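Kindollow and Kernilach sign on for a second policy forum

I spent most of my morning at the back of a packed hall in Kindollow, eating a free pastry and waiting to find out whether the two-country forum would be back next year. It will! The organizers from the Ramasamy Institute and the Curnero Center confirmed just before 10 a.m. that they've signed on for another round, and this time it moves to Kernilach in October.

If you missed the first one, it was a pretty modest affair. Researchers and trade officials from the two sides sat down for 2 days and talked about ports, student visas and who pays for what when a shared river floods. I went in expecting a lot of polite nodding, and there was plenty of that, but the river session got lively enough that the coffee break was pushed back twice.
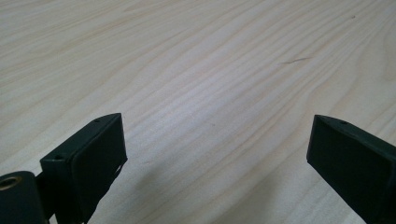 The new forum will be bigger. The organizers told us they had 168 proposals for papers, way more than they can fit, and they're going to cut that down to 8 panels over the summer. I asked whether the visa question would get its own slot (my inbox is full of students who want to know) and was told it's "very likely," so make of that what you will. Fishing rights are definitely in. So is a session on how small states vote together in bigger bodies, which I'm looking forward to more than I probably should.

Money came up, of course. Each institute is covering half of the costs, and neither would give us a total. A reporter in front of me tried three different ways of asking and got the same smile every time. What they did say is that travel grants will be open to graduate students from both sides, and that you won't need to have a paper accepted to apply for one. That's a real change from the first forum, where a couple of young researchers I met had paid their own bus fare and were sharing a room way out past the airport.
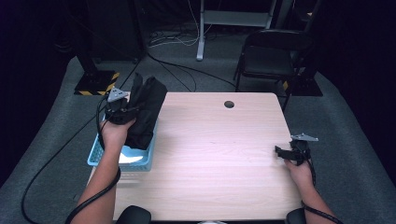
Black cloth in a light-blue mesh basket at the edge of the table.

There's also going to be an open evening for the public, with interpretation in both languages. I'm glad about that one. Last time the doors were closed to anybody without a badge, and people in town grumbled about it for weeks.

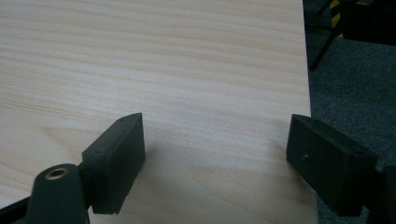

Registration is the part I still can't tell you much about. The form should go up on both institutes' sites in the spring, with one sign-up for the panels and another for the open evening, and I'll post the links when I have them. They want smaller working groups too, with everyone around one table and no podium. A plain pale wooden top with wavy grain like the one in the photo would do me fine, as long as there's room for my notebook and a second pastry. Draft panel topics are due out before registration opens.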